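About Us

Hi, and welcome to Marinho! If you found us through a friend, say thank you to them from me. If you found us at midnight while typing something like "how do I fold a sweater so it stays folded", you're in very good company, that's how a lot of our students get here.

I started Marinho as a Saturday morning folding class in my own bedroom in Fillmont. I'd been working in a clothing store for years and could fold a stack of knits with my eyes shut, but my own closet was a disaster (the shelf over the rail came down twice). One May I finally emptied the whole thing onto the bed and spent a weekend putting it back the way we did it at the store. My neighbor saw it and asked if I'd do hers. Then her sister asked if I'd teach her how. And off we went!

These days we're a small home-skills school with 12 courses, two classrooms and a very busy calendar. We teach folding, closet planning, laundry, simple mending and packing for trips. Our main rooms are still in Fillmont, and since last year we've had a second place over in Plallullow, up one flight of stairs, with the bakery underneath. Come hungry.

How we teach

I never liked the idea of learning to fold at a long white table. You don't have a long white table at home! You have a bed, and probably a pile on it. So we fold on beds, with ordinary clothes: sweaters, denim, dark things that all look the same until you pick them up. You'll make stacks, knock one over, and make it again.

Sweaters get a whole session to themselves. Lay it out flat first, front side up, and smooth it from the middle out to the sides. Arms out wide. Then you can see what you've got, how long the sleeves are and where the fold lines ought to go. People always want to rush this part and I am always the one telling them to slow down, sorry in advance. 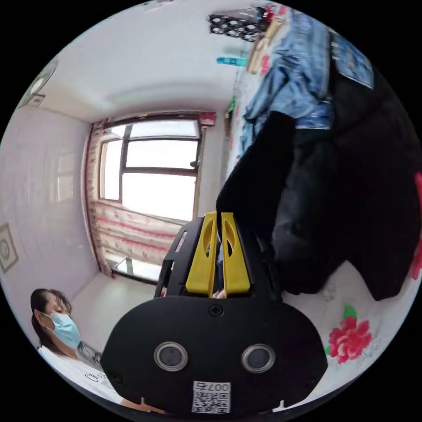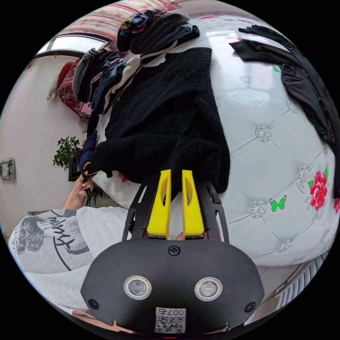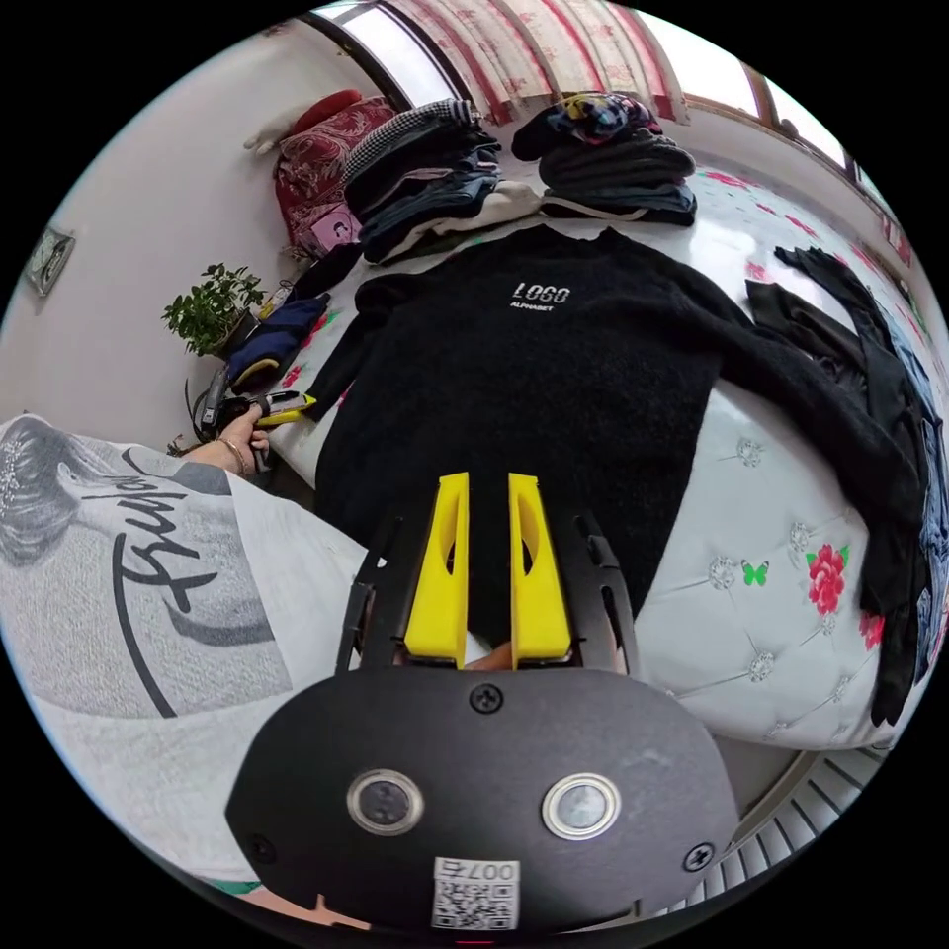 Roses, tufting and a good bit of black clothing to get through!

What you'll learn in the folding course

The basic course is called Greremska, after the village my grandmother came from. She ironed pillowcases into squares so sharp you could have cut bread with them. The course runs over four evenings and goes like this:

Sorting. We put knits with knits and denim with denim, and pull out anything that needs a button or a wash.

Sweaters and sweatshirts. Flat, sleeves in, then thirds or halves depending on your shelf.

Pants, jeans and all the slippery stuff. I have strong feelings about jeans and you will hear them.

Stacks. Heavy pieces at the bottom, lighter ones on top, and no stack so tall that you can't get to the bottom one without a fight.

Evening classes cost $80 for the full course, and that includes the little printed booklet with the fold patterns in it. Bring 2 bags of your own clothes, clean please, and wear something you can kneel in.

Who comes to us

All sorts! We get college students moving into their first place, new parents, people who just downsized and people who share a closet with somebody who doesn't fold. Last year 127 people finished the Greremska course, and almost 80 of them signed up for something else with us afterward, which made me cry a bit in the office.

You don't need to be a tidy person. I'm not one by nature. My car is a horror. What I like is the half hour with the music on when a big heap turns into a few stacks, and I think most people can learn to like it too if they get shown how by someone patient.

Come and see us

The next folding course starts in Fillmont in the new year, and Plallullow follows a couple of weeks after that. Groups are small, so the evening spots go fast. If you're nervous about it, drop in on an open morning first, have a coffee, fold one sweater and see how you feel. You can bring a friend, and kids are fine if they don't mind sitting through my jeans speech.

Page updated 2019-12-10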